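Home Stories Archive About Submit

The Bottle Room

The rent was 778 a month, and for that I got the room over the Cornico bakery and the use of whatever the last tenant had left. She had left a white bin with ridged sides. I put a lavender bag in it, folded the top over the rim, and called myself moved in.

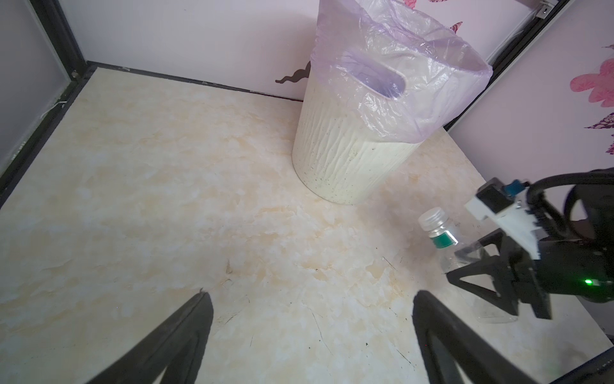 Undside, Jan 6, 2026

My sister came up the stairs with her coat still on. She asked why I was saving bottles. I said I wasn't saving them, I was just slow to throw them out.

"It's the same thing," she said.

She had been the one to clear our father's house in November. She found 180 jars in the cellar, all washed, all with their lids – and she kept five of them. She never told me why. 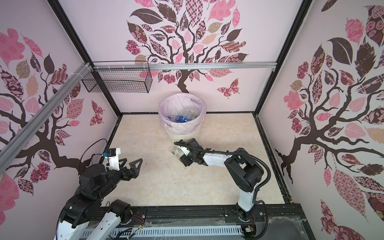
Our father would have hated throwing any of it away. He believed a thing with a lid still had work to do. My sister stood looking at the trees on the pink wallpaper for a while, and then at the bottles piled in the bin, several of them with blue labels. She asked if I had a spare bag.

I told her they were under the sink. She took off her coat.

More stories
The Dumitrescu Piano
Flakero in the Rain
Room 1172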